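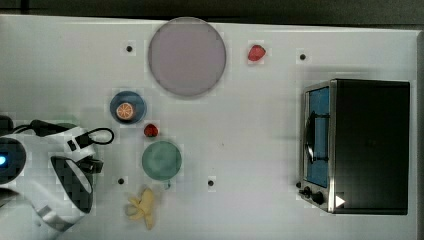

Vol. 2, No. 2

4. Evaluation of the Gilau recording kit

4.1 What is offered

The Gilau kit is sold by Fourie to laboratories and schools that already own a light arm and want to collect demonstrations with it. The basic package has a wrist camera with bracket, a gripper adapter, the recording program and one year of support by e-mail. The arm and the table are not part of the price. An extended package adds the outside cameras and a calibration sheet. We bought the extended package with the normal discount for universities, and Fourie had no influence on the text of this section. They received the draft for checking of technical facts only, and they corrected one point, on the license, which we describe in 4.4.

The work was carried out in the Grestcombe laboratory. Catarina Louro and Bleddyn Parri operated the arm. Meinir Ifans prepared the task list, and Dilwyn Prosser was responsible for storage and for the comparison with our older recorder, Purnano. The task list consists of short kitchen instructions, such as placing a fruit on a named plate or bringing an item to the toaster oven. The objects are from our own collection and were chosen before we had decided which kit to buy.

4.2 Installation and daily use

The installation guide is well written and can be followed by a student without previous experience of the arm. The bracket has to be mounted before the adapter, and the guide says this only on the page after the step where it is needed. We mounted the adapter first and had to remove it again. Fourie informed us that the order of pages will be corrected in the next printing, which is planned for April.

At the beginning of each recording the program asks for the instruction, the name of the operator and the layout number. It does not check whether the layout on the table corresponds to the number typed. In our first period of use several recordings were stored with a wrong layout number, and Meinir Ifans had to correct them by hand. A simple comparison with a reference photograph would prevent most of these mistakes. In the layouts similar to Figure 1, where the plates and the toy food stand in a loose column and a wide part of the table is left free in front of the oven, such a comparison should be easy, because the objects are well separated from each other and from the door of the oven.

We appreciated that the operator can stop, mark the trial as failed and begin the next one with a single pedal. With Purnano this needs the keyboard, and the operator must put down the controller. Both operators preferred the pedal from the first session, although Bleddyn Parri found its spring too stiff for long work.

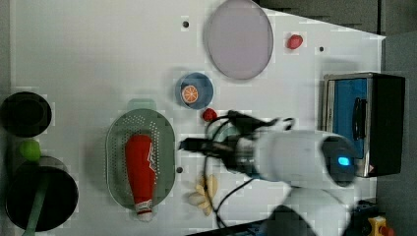 Cable management is the weakest point of the hardware. The guide recommends to fix the camera cable along the arm with the straps included in the package, but the straps are short and the remaining length has no defined place to go. When the arm enters far over the table, the loops come down to the level of the objects. Figure 2 gives a good idea of the problem: the black cables leave the gripper in loops and go down across the table, past the small pile of garlic pieces, so that from above they cover a part of the working area. For a person this is only unpleasant to look at. For a program which must find small objects in the outside view it is more serious, and we advise users to buy longer straps or a sleeve before the first session.

The same figure is useful for a second remark, on nested objects. The red bottle lies along the inside of the strainer, and the label tool of the Gilau program permits only one region for each place on the table. The operator must therefore decide if this place is "bottle" or "strainer". Catarina Louro and Bleddyn Parri decided differently at first, and both decisions are reasonable. We finally agreed to name the inner object and to write the outer one in the comment field -- a solution which works for us, but which cannot be searched afterwards.

4.3 Quality of the recordings

In total we kept 2,632 recordings made with the kit. A recording was kept when all cameras had delivered a complete file and the operator had marked the trial, as successful or as failed. Time alignment between the cameras was good. Dilwyn Prosser compared the moment of gripper closing in the arm log and in the video, and he found no difference that would matter for our purpose. In this respect the kit is clearly better than Purnano, where the alignment must be repaired after each session.

The outside views are sharp enough to identify all object types in our collection. Small round objects of similar color remain difficult, and we had to describe them by position in the instruction.
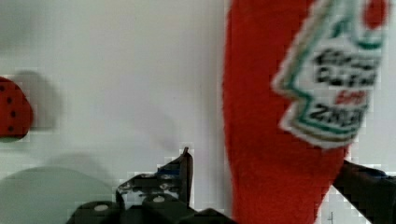 The wrist camera is the reason why most groups will consider this kit, and its view must be judged separately. The field of view is suitable for near work, and both fingers can be kept in sight. The compression, however, is strong in the standard setting, and the setting is hidden in a menu that the guide does not mention. In Figure 3 the outlines of the black gripper look jagged against the white surface, and the printed lines on the label of the plush ketchup bottle are blurred and hard to read, even though the bottle is close to the camera. Users who need to read text from packages should change the setting before they begin. For grasping, the standard setting was sufficient for us: the position of the right finger against the red fabric can still be judged by a person who annotates contact. Very near objects also take much space in this view. The strawberry is visible only in part, at the left border, and any instruction that refers to two objects should be checked in the outside view too.

4.4 Price, license and support

The license of the extended package includes 400 hours of recording per year. In our draft we wrote that failed trials are counted in these hours. Fourie corrected this: only kept recordings are counted, and the display in the program shows a different number because it includes the trials that were discarded. We have checked this with our invoice and can confirm it. The display should be changed, as it gives a wrong impression to anyone who plans a long collection.

Support answered all our questions in clear language. The slowest answer concerned the export format and came after we had already written our own converter. Latifa Badawi has offered to share this converter with other users of the kit, and a request can be sent to her at the address on the first page of the paper.

4.5 Recommendation

We recommend the extended package for groups with an arm already in use and with at least one person who can look after the layout numbers. The basic package we can recommend only for near work with single objects, for the reason given in 4.3. Groups who own Purnano and are satisfied with its alignment tool will gain mainly the pedal and the wrist view -- and they should calculate if this justifies the yearly cost. We continue to use the kit at Grestcombe, with longer straps and with the compression set to the lowest level.

Manuscript received February 22, 2022.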